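Home | Visits | Workshop Notes | Reading List | Contact

Skip to content

An afternoon among the grippers: the Demlow open day

14 comments | 1,206 shares

I had been meaning to get to one of the Demlow open days for years, and what finally got me there was a change of train times in March and a friend's promise of decent cake in the canteen (the cake was very good, a sort of ginger sponge, and I had two slices before I had even found the cloakroom). The building is a converted seed warehouse at the Wesgate end of town, and if you come by bus you will want the stop after the one the leaflet tells you.

We began in the big hall, where the real arms live behind their yellow rails. The people running the first bench were comparing fingertips, which sounds a small subject and swallowed most of an hour. They had a soft rounded pair and a plain flat pair, and they let us choose what to have picked up from a tray of odds and ends. I chose a teaspoon, a clothes peg and my own glasses case. The flat fingers were lovely on the peg and rather brutal with the glasses case, and the rounded ones were the other way about, very gentle but inclined to let a thin thing swivel once it was off the table. I asked whether you could have one of each on the same machine and was told, quite kindly, that I should come upstairs after tea and ask that again.

Tea was at half past three. I got talking to a retired pattern maker in the queue who had strong views about rubber, and I wrote down the name of a glue on my napkin and then lost the napkin, so if you are reading this, please do write in!

Upstairs was the Sandoval room, named after the software and not after a person, as I had assumed. Everything up there is done in simulation. You sit at a desk with a pair of hand controllers and drive two arms in a made-up room, looking out from the robot's own body, and whatever your hands do, the arms do after the tiniest pause. I found the pause harder to live with than I expected. The trick, the young woman at the next desk told me, is to stop waiting for it and move as if you were wearing thick gloves. That helped a great deal.

There were 2 controllers to try. The first was a light thing like a torch handle, with a trigger for closing the fingers, and I got on with it at once. The other, which they call the Dudow, is heavier and has a sort of sliding thumb pad, so you can stop the fingers halfway. I dropped everything I touched with it for ten minutes and then it suddenly came right, and by the end I would not have swapped back. For anything slim I think the halfway stop is worth the bother. For grabbing a box and moving it along a counter, give me the trigger.

What I liked best was being allowed to get it wrong. Nothing breaks up there, you just reset the room and have another go, and I noticed that people who had been very timid downstairs were flinging their elbows about quite happily. My only grumble is the chairs, which are too low for the desks, and my shoulders knew about it on the train home. 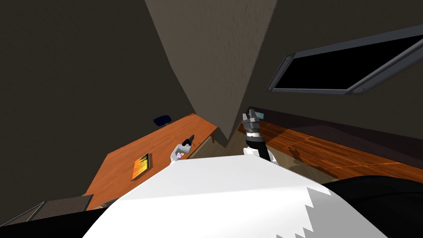
I did ask my question about the fingers again, by the way, and the answer went on so long that I missed the last tour of the paint shop. The short of it was that you can mix them, and people do, but you then have to remember which hand is which when you are tired, and most of us can't. I shall go again in the autumn if they run another one, and I will take a cushion. Booking is by post or at the front desk, entry is free, and there is parking round the back by the old loading bays.

Share this post | Print | 14 comments

We use cookies to keep this site running. By carrying on reading you agree to their use. Accept | Manage settings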